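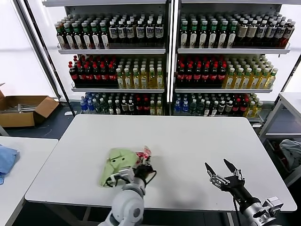

October, notebook 4, the sourdough crackers again

Okay, so batch three is out of the oven and I'm writing this while it cools or I'll forget everything like last time. Same flour as batch two (the Pavton rye, the coarse one), but I dropped the water and went up to 50 g of olive oil, and wow, what a difference in the rolling! It didn't spring back at all. I got it thin enough to see the counter through it in places, and I only patched one tear.

Dough weight before resting was 400 g. I meant to rest it an hour, got stuck on the phone with the Larkport people over the label proofs, and came back to something much slacker than I wanted. Chilled it for a bit and it rolled fine. Might do the long rest on purpose next time and see if the flavor is any better – this one has a nice sour edge that batch two didn't have.

Baking: oven set to 400 F, which on the old deck oven means who knows. The probe on the left side read 44 degrees lower than the dial when I checked it before lunch. I've moved the trays to the right side and I'm turning them halfway. If you're using that oven for anything this week, please don't trust the dial, and write down what you see on the clipboard so we can build up a bit of a record.

I cut 131 crackers out of the one batch, with the small fluted wheel. Twelve went too dark along one edge (those are in the blue tub, help yourselves, they're pretty good with cheese). The rest are an even brown and snap cleanly. I'll bag a few tonight and leave a few out on the rack to see how fast they go soft. Batch two was bendy by the next morning and I still don't know if that was the honey or me packing them warm.

Salt: the Hijazi flakes look great but they fall right off. I tried a light brush of water before sprinkling on half the sheet and it helped some. Fine salt in the dough plus a few flakes on top is probably where we'll land.

Vurkmont want samples of the plain and the caraway. I haven't made the caraway yet. Need seeds, need more parchment, and somebody has walked off with the good bench scraper, so if it's in your drawer please put it back on the hook.

Batch four tomorrow: same oil, no honey, long rest.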